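Kalludside shared workshop – progress on the kitchen arm
To: Marjatta Halonen, Praltum small grants
From: Areti Ververidis
2025-09-04

You asked in March for shorter reports and fewer adjectives. I can manage one of those.

The simulated kitchen is up and the arm works in it, in the sense that it reaches for things on the table. Cutlery has taken most of our summer. Spoons are narrow where you want to hold them and wide where you don't, and our first grasp planner had strong feelings about the wide part.

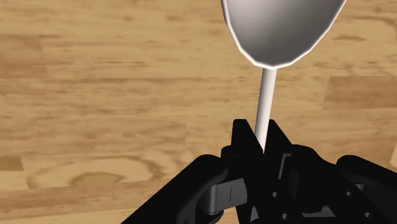
White spoon held by the handle, simulated gripper.

Joni Väisänen rewrote the planner so it looks for the handle first. We have logged 2,936 simulated grasps, and the last 100 were run with the new version. Orlando Giraldo is still arguing with the friction settings, and the friction settings are ahead on points.
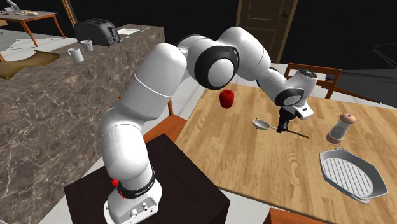
The layout gets shuffled between runs so the planner can't just memorize where the apple lives. Shuffling was Orlando's idea, and it broke everything for two weeks. I have forgiven him in writing.

Money: we have spent $1,000 of the grant, mostly on a used graphics card and the workbench for the real arm. The bench is level. The floor under it is a separate project. 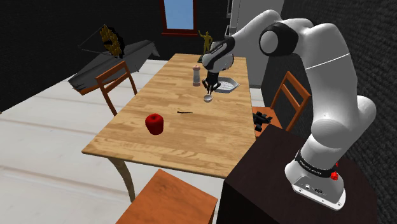
Next up is a set of 60 runs with the grill pan left on the table as an obstacle, then wiring up the bench. Ilídio Magalhães has the cable list and wants it known that he had it in March.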